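Inicio Sobre mí Archivo Recetas Contacto

Aprender a hacer pan en otro idioma

Cuando llegué a Oltmont, yo sabía decir "pan" en español y poco más sobre el tema. En mi casa el pan lo compraba mi padre, por la mañana, y a mí nunca se me ocurrió preguntar cómo se hacía. Empecé a hornear en noviembre, porque la tarde se hacía muy larga y quería practicar la lectura con textos cortos. Una receta me pareció un buen texto corto.

Me equivoqué en lo de corto. La primera receta tenía palabras que mi diccionario explicaba mal: "greñar", "bolear", "autólisis". Pasé una tarde entera con la palabra "miga", que yo confundía con "amiga", y escribí en mi cuaderno una frase muy bonita y completamente falsa.

Mi pan de ahora es sencillo. Uso 400 gramos de harina de fuerza, agua, sal y masa madre, y dejo la masa en la nevera toda la noche. La harina es de Semix, que la venden en la tienda de la esquina. También probé otra más cara, de Howells, y mi familia no notó la diferencia. Yo sí la noté, pero solamente en el precio.
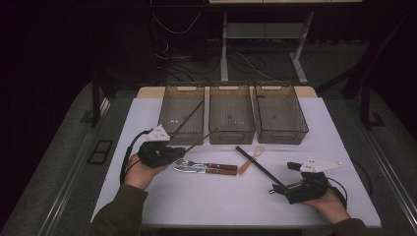 Lo más difícil para mí fue entender el "punto" de la masa. Los libros dicen que debe estar "viva", "alegre", "con cuerpo". Son adjetivos que yo había estudiado para hablar de personas. Le pregunté a Raed Khoury, que lleva dos años más que yo horneando, y me contestó que metiera el dedo y mirase si la masa volvía despacio. Con eso aprendí más que con todo el capítulo.

También me dijo que dejara de abrir el horno. Todavía lo abro.

En mi cuaderno ya tengo 74 palabras de panadería. Algunas las uso en el trabajo sin querer; el otro día dije que un informe necesitaba reposar y mi jefa me entendió perfectamente.

Para la próxima semana quiero intentar el pan de centeno que hacen en Lirnance. Me han dicho que lleva comino y que la masa se pega a todo. Si alguien de ustedes lo ha preparado, le agradezco que me escriba la cantidad de agua, porque he encontrado dos recetas y no coinciden en nada.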